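Push, Slide, Score: What We Learned About Old Table Games
Final report, spring project
Group members: Boglárka Bárány, Eleri Prydderch, Sze-wing Leung
Project advisor: Mortimer Wojcik

Why we picked this

We all love games where you push something across a flat surface and hope it stops in the right place. Shovelboard, shuffleboard, sjoelen, carrom, shove ha'penny, there are so many of them! Eleri grew up playing shove ha'penny with her grandfather and Boglárka had never heard of it, so our first meeting was mostly an argument over how the scoring works. By the end of it we had our topic.

Our question was simple. What makes a pushing game fun to play more than once? We read what we could find in the Lendton library, played every game we could borrow, and then made up a game of our own to test our ideas on our classmates.

Some background

Sliding games are old. People in England were playing shovelboard on long tables hundreds of years ago, and rich households had tables built just for it. Shove ha'penny is the small cousin, played on a board you can carry under one arm. You push a coin with the palm of your hand and try to land it between two lines. Sjoelen comes from the Netherlands and uses wooden discs that have to slide through little arches into numbered sections. Carrom is played all over South Asia, and there you flick a striker at the other pieces to knock them into corner pockets.

What surprised us was how few ideas all these games share. You need a smooth surface, something to push, and a place where the pushed thing counts. That last part can be a line, a pocket, an arch or just a gap in a wall. We ended up calling the last kind "gate games" in our notes, and they became our favorites because even a little kid can see what to do.
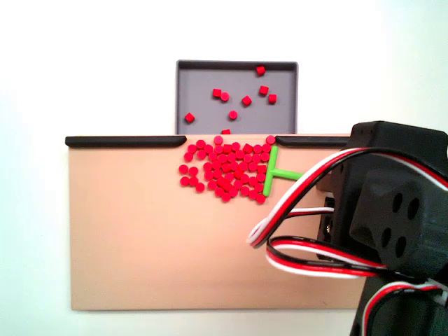
Figure 1. A flat board with two black rails along its top edge, a gap between them, and a gray tray behind.

Gate games feel very different depending on how wide the opening is. Sze-wing put it best at our first test: a wide gate is a race and a narrow gate is a puzzle. We wanted to find the width where it was still a bit of both.

Our game

We named it Datudance, which started as a typo on a sign-up sheet and stuck. Two players sit side by side and take turns pushing a coin toward a gate. If it goes through, you score and go again. If it stops short, it stays where it is, and now everybody has to get around it. That rule was Boglárka's and it is the best thing in the whole game. Late in a round the space in front of the gate gets so crowded that people start bumping the other player's coins through by accident, and then there is shouting.

We marked out our gates with rulers on the cafeteria tables. The tables at Lendton are not very smooth, and one of them slopes, which we only figured out after a whole lunch of blaming the coins.

How we tested it

We did a practice run of 300 pushes between the three of us, just to get the score sheet right. (The first sheet had no column for "fell off the table." We needed one.) After that we opened it up at lunch through March and let anyone play.

Total pushes recorded: 2,948
Pushes that went through the gate: 624

So a bit more than one push in five scored. Mr. Wojcik asked whether we thought that was low, and we did at first, but players kept coming back, and several told us that missing was half the fun because your missed coin got in the way of your friend. Nest Beddoe from the year above played more than anyone and worked out a bank shot off the ruler that we had to make a rule about.

Other things to push

Coins were easy to get, but we also wanted to know what happens when the playing piece has corners. Bottle caps slide well upside down. Erasers hardly slide at all. Wooden cubes were interesting, because a cube pushed off center turns as it goes and can finish up sideways across the gate. Some players hated that and some asked for cubes every time. Eleri thinks a mixed set could work, with one cube per player saved for blocking, and we tried this on the last two lunches with a very happy crowd.

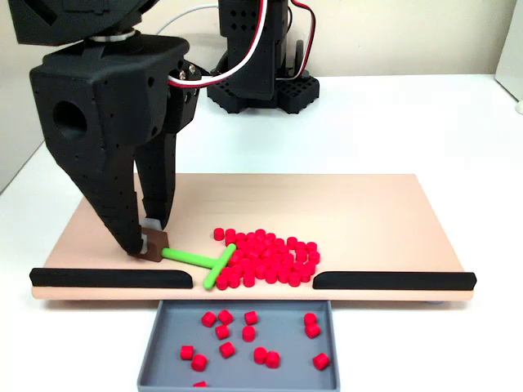
What we would change

A proper board comes first. The Nilthorpe community center has an old shove ha'penny board in its game closet, and we tried it too late to include any scores, but the coins moved so much better on it than on our tables. We would also write down who was new and who had played before. Our numbers mix them together, and we are pretty sure beginners pull the score down a lot.

The rules need one more pass too. We still disagree about what to do with a coin that stops exactly in the gate. At the moment it counts for the person who pushed it, unless the next push knocks it back out, and Sze-wing would like it noted that she voted against this.

Who did what

Boglárka wrote the rules and ran most of the lunch games. Eleri did the history section and borrowed the games. Sze-wing kept the score sheets and added everything up. We all wrote the last two sections together.

Thank you to Mr. Wojcik for letting us use the big table, and to everyone who played.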